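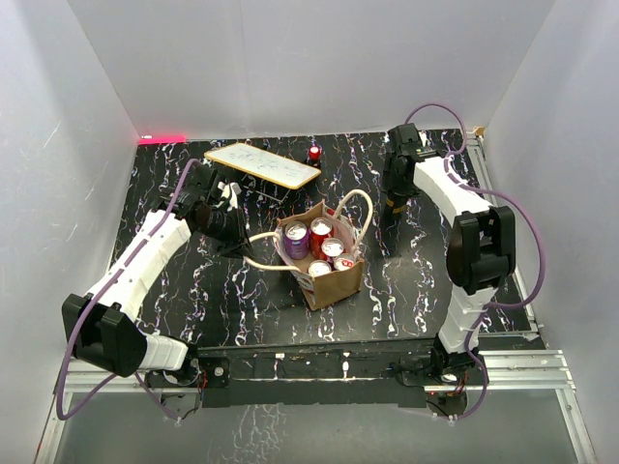
Table 2: paper gift bag with rope handles, five cans packed upright.

GIFT PACKING AREA – INSPECTION CHECKLIST WITH COMMENTS
Site: Cukton, Hora Building
Date of inspection: 20/10/2021
Inspected by: Meinir Price
Received by: Lenni Kallio, Packing Supervisor
Form reference: 1179

2 shares | 0 comments

Scope. The inspection covers the table surface, the surrounding walls, the bags and handles in current use, and the packing of canned drinks. Storage racking and the loading door are inspected separately and are not reported on this form. Ratings are Satisfactory (S), Attention Required (A) or Not Inspected (N).

SECTION A – TABLE AND SURROUNDINGS

A1. Tabletop clean and free of sticky residue. Rating: S
Comment: The surface was wiped by the inspector with a white cloth and no residue was lifted. Spilt drink is difficult to see on a dark speckled surface, and staff should check by touch at the start of each shift.

A2. Tabletop free of chips and raised edges. Rating: S
Comment: None found.

A3. Walls behind and beside the table clean. Rating: S
Comment: The white walls are to be washed down weekly. The cleaning record was complete up to the day of inspection.

A4. Only one bag at a time is kept on the table. Rating: S
Comment: Finished bags are to be moved to the trolley before the next is opened.

A5. Floor in front of the table clear of cartons and wrapping. Rating: A
Comment: Two flattened cartons were leaning against the trolley. They were removed during the visit. Lenni Kallio is to remind both shifts.

SECTION B – BAGS AND HANDLES

B1. Bags of the approved type. Rating: S
Comment: Brown paper bags with cream rope handles, supplied by Pavach. The delivery of 400 was checked against the order and found correct.

B2. Base of bag flat and fully opened before filling. Rating: S
Comment: A base left partly folded will allow the cans to tilt – see C2.

B3. Handles securely fixed on both sides. Rating: A
Comment: Each handle should be pulled firmly by hand before any can goes in. One bag taken from the top of the stack had a knot working through its hole and was withdrawn. Jocelyn Villanueva has asked the supplier for a larger knot and expects a reply in November.

B4. Handles of equal length. Rating: S
Comment: Where one handle stands up and the other hangs to the side, both are to be brought together before the bag is lifted. Bags must not be carried by a single handle.

B5. Rim and lining free of tears. Rating: S
Comment: No tears found.

SECTION C – CANS

C1. Cans free of dents, leaks and rust. Rating: S

C2. Cans standing upright with pull tabs uppermost. Rating: S
Comment: Tabs should be flat against the lid. Any can with a lifted tab is to be set aside.

C3. Number of cans agrees with the packing sheet. Rating: S
Comment: The sheet for order 539 states five cans per bag. The bag checked on Table 2 contained five.

C4. Filled bag lifted and held with one hand under the base. Rating: N
Comment: To be observed at the next visit.

ACTIONS
Handle test to be added to the shift sheet – Jocelyn Villanueva.
Reminder on cartons – Lenni Kallio.
Observation of item C4 – Meinir Price.

Signed: Meinir Price
Countersigned: Mohandas Marar

Comments (0)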